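Cosmetic Product Development II
Handout 6: Shade Range Planning for Pressed Powders

Required before the lab session of 16th July. Bring the completed worksheet and your own copy of the Latley shade chart.

1. Scope

Handout 5 covered binders and fill weights. The present handout deals with the choice of shades for a pressed eyeshadow or face powder range and with the records that must accompany each shade from first trial to approval. Liquid and cream products are treated in Handout 8.

2. Terms

Mass tone: the color of the powder as seen in the pan.
Payoff: the color deposited on skin in a single pass of a brush or finger.
Undertone: the warm, cool or neutral cast that remains when a shade is applied thinly.
Drift: any difference between an approved standard and a later batch.

Mass tone and payoff must be recorded separately. A gray shade with a high share of white filler may look correct in the pan and turn chalky on deeper skin. Students lose marks every year for recording only the first of the two.

3. Neutrals and accents

A commercial palette is normally planned from its neutrals outward. Pale gray, taupe and charcoal are settled first, and the accent shades are then adjusted against them. An orange placed beside a cool gray will be judged brighter than the same orange beside a warm brown, so accents should always be assessed in their final position.

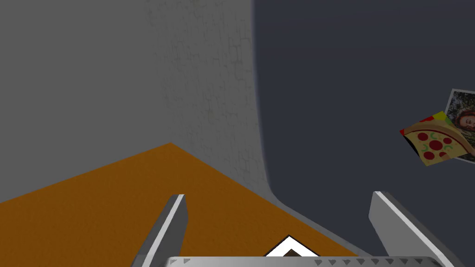
Figure 6.1. Pale gray and dark charcoal-slate with an orange accent (computer rendering).

Assess every shade under both daylight and store lighting. Screen color is acceptable for early discussion but may not be used for approval.

4. Case study: the Ritodis range

The course case follows Ritodis, a mid-priced line developed for the retailer Zapata. The brief called for 105 shades at launch, selected from 541 trial pressings. Over 200 of the trials were rejected for poor payoff. The remainder went to a wear panel in January, and several matte neutrals were reformulated with less talc before selection.

Read the Sasano supplier file alongside the case, paying attention to the section on iron oxides. The minimum order of 900 units per shade explains why three accents were dropped late in the project.

5. Worksheet

Complete all parts in ink.

a. Propose a palette of nine shades, naming the neutrals first.
b. State the undertone of each shade.
c. Record mass tone and payoff for two shades pressed in the lab.
d. Identify one shade likely to show drift and explain your choice.

Worksheets are collected at the start of the session. Late work is handled under the rules in the course outline.

Next: Handout 7, Labeling and Ingredient Lists.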